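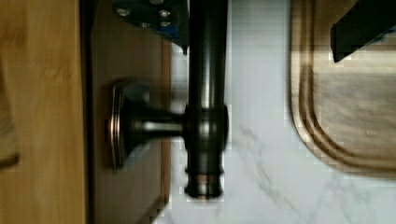

Iro wrote to ask why the arm should be tried at a household counter at all, when a bare bench would give cleaner results and far fewer interruptions. The question is a reasonable one and deserves a considered answer.

The Fotevow build is intended for the home. A bench was used for the first 40 trials, and the controller performed well there. It had learned very little about clutter, however, and its grip settings were tuned to foam blocks of a single size. Work therefore moved to the kitchen in September, with the following conditions adopted:

Travel speed is limited to 200 millimetres per second.
The emergency stop remains within reach of the operator at all times.
Grip force is logged at every closure, including those that miss. 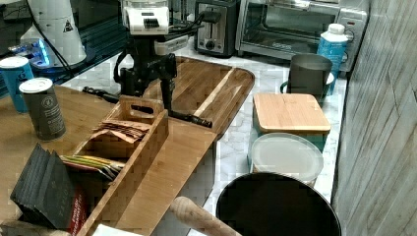 The marble counter, with toaster and toaster oven at the back.

The log now holds 1,171 closures. Of these, 79 were rejected at review owing to a timing fault between the wrist controller and the main board. The fault was traced to a connector supplied with the Palamarchuk wiring kit, which had been crimped on the wrong side. A replacement has been fitted and the earlier entries have been labelled accordingly.

Packaged goods present a separate difficulty. A soft bag changes shape as the fingers close, and a force suitable for a carton will crush its contents.

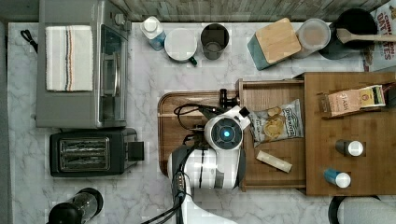 For this reason, a second force profile has been written for flexible packaging. It closes in two stages, pausing after first contact before any further pressure is applied. The profile remains provisional and will be revised once the new finger pads have been moulded at the Fanside workshop. The grey resin used for the previous set wore through at the tips and will not be ordered again.

Wiring notes for the replacement connector will be posted separately. Readers who have built the earlier wrist board should check the crimp before applying power.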